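Dienstag, 9. Juli 2024, Dreltis-Runde zur Datensammlung Haushalt

Dabei: Manju Rathore, Babita Tripathi und ich. Protokoll führe diesmal ich, also bitte nicht wundern, wenn es etwas ausführlicher und weniger ordentlich wird als bei Babita!

**1. Stand der Aufnahmen**

Wir haben jetzt 1105 brauchbare Episoden im Datensatz. Manju hatte eigentlich mit einer höheren Zahl gerechnet, aber beim Durchsehen ist doch einiges rausgeflogen, vor allem Durchläufe, in denen der Operator mitten im Griff umentscheidet. Babita fände es schade, die alle wegzuwerfen (gerade aus Korrekturen kann das Modell ja was lernen), und da bin ich ganz bei ihr. Wir legen sie deshalb in einen eigenen Ordner und trainieren erst mal ohne. Wenn Vishwakarma, unsere neue Trainingspipeline, im August stabil läuft, probieren wir beide Varianten gegeneinander aus.

**2. Korbaufgaben auf dem Boden**

Hier haben wir am längsten diskutiert. Am Boden muss der Roboter mit beiden Armen weit nach vorn, und dabei kommen ihm ständig die eigenen Beine ins Bild. Manju meint, das sei für das Lernen kein Problem, solange es in allen Episoden ungefähr gleich aussieht. Ich bin skeptischer, weil sich die Hände dann gern gegenseitig oder hinter einem Bein verstecken.
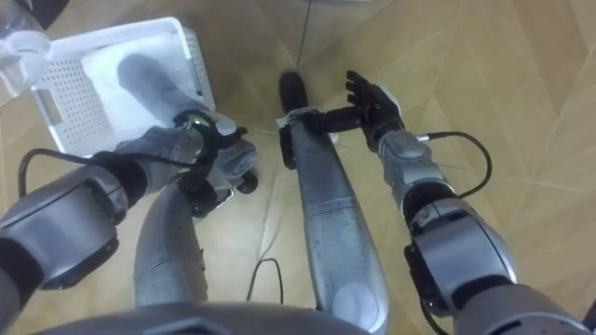

*Kopfkamera, Bodenaufgabe: linke Hand zum grauen Zylinder im weißen Korb gestreckt, rechte Hand offen.*

Babita hat vorgeschlagen, die Startposition des Korbs stärker zu variieren: mal weiter links, mal näher am Körper, auch mal schräg. Finde ich super, kostet uns aber beim Zurückstellen Zeit. Geeinigt haben wir uns auf 10 Episoden pro Position, dann wird umgestellt. Den Korb bitte nicht jedes Mal exakt ausrichten, ein bisschen Unordnung tut den Daten gut!

Außerdem wollen wir die Textbeschriftungen vereinheitlichen. Im Moment steht da mal »nimm«, mal »greif« und mal »hol raus«, je nachdem, wer gerade getippt hat (ja, »hol raus« war ich). Babita schreibt eine kurze Liste mit erlaubten Formulierungen und schickt sie rum.

**3. Waschmaschine**

Die Maschine ist inzwischen unser beliebtestes Objekt und gleichzeitig das nervigste. Das Türglas spiegelt, innen in der Trommel ist es dunkel, und die Kopfkamera schaut meistens steil von oben drauf. Manju hätte gern mehr als fünf verschiedene Lichtsituationen, also auch mal abends mit Deckenlampe. Das machen wir, aber erst nach dem Umbau der Stative. 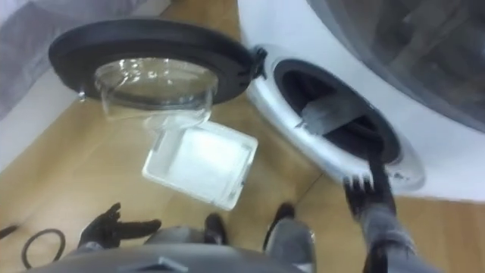

Beim Hineingreifen in die Trommel hätte ich außerdem gern, dass wir Kontakte mit der Türdichtung als eigenes Ereignis markieren. Bisher geht das im Annotationswerkzeug von Eltero nur über das Kommentarfeld, und Kommentare liest hinterher keiner mehr aus. Manju schaut, ob sich das per Skript nachziehen lässt. Falls nicht, vergeben wir einfach ein Kürzel und leben damit.

Babita hat noch gefragt, ob eine Episode abgebrochen werden soll, wenn die freie Hand nichts zu tun hat. Nein, bitte weiterlaufen lassen! Eine ruhige zweite Hand gehört zur Aufgabe dazu, sonst fuchtelt das Modell später mit beiden Armen herum, und das hatten wir im Frühjahr schon mal.

**4. Plurwood**

Die Leute von Plurwood möchten zwei Aufgaben aus ihrer Werkstatt beisteuern. Klingt spannend, passt aber thematisch nur halb. Wir laden sie zur nächsten Runde ein und hören uns das in Ruhe an. Ich schreibe ihnen.

**Offene Punkte**

- Manju: Skript für die Kontaktmarkierungen, Lichtplan Waschmaschine
- Babita: Liste der Formulierungen, Korbpositionen festlegen
- Ich: Mail an Plurwood, Ordner für die Korrektur-Episoden anlegen

Der nächste Termin steht noch nicht, Manju schickt eine Umfrage rum.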